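Newsroom > Walking routes > Nultau

Reading time: 1 minute

Nultau footpath gets its name at last

After 11 years of being called "the cut", "the back way" and, in one council letter, "the linear asset", the railed path at Nultau will officially become Ccori Walk this July.

Lasa, which looks after the route, received over 100 suggestions. Six made the shortlist, and two of those were rude in a way the judges took a while to spot.

"It's a path. It goes along and then it stops," said Teófilo Huaranga, routes manager at Lasa. "People do feel strongly about it, though - mostly about the leaves."

Sweeping will move to 7am from the same month. A free map by Jhosep Alvarado, print run 1000, can be picked up at the Nanix café.

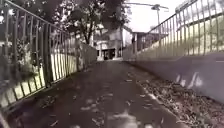 Ccori Walk, Nultau, with railings on both sides and fallen leaves. Photo: Lasa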